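1/ We moved to Irville in October, and I said I'd post what we learned about packing up a kid's room. Short thread.

2/ Start with the closet. We left it for last and it took longer than the rest of the room put together. Most of what was in there didn't fit anyone.

3/ Books go in small boxes. I filled one big box and Junpei Ichikawa, who was helping us load, made me take half of it back out.

4/ Number the boxes and keep a list on your phone. Ours ran up to 10 for that one room. Write the number on two sides so you can read it in a stack.

5/ Soft things don't need a box. Put them in pillowcases and use them to fill gaps in the truck.
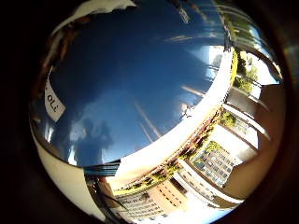
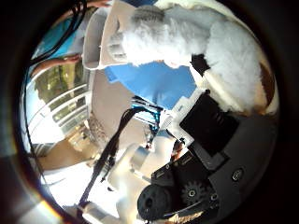 Blue sky and a cloud in the first one, white fluffy plush in the second.

6/ Furniture: we took the bed and sold the dresser. Carmela Sala down the street in Prokcombe gave us $8 for the lamp too.

7/ Screws from the bed went in a sandwich bag taped to the headboard. The tape pulled off some paint. Use painter's tape.

8/ The truck and gas came to $781. That was for one day, and we returned it with 3 hours left.

9/ Pack one bag for the first night: pajamas, toothbrush, night light, phone charger, the book you're in the middle of. Keep it in the car with you.

10/ Kitchen thread next week. I still can't find the can opener.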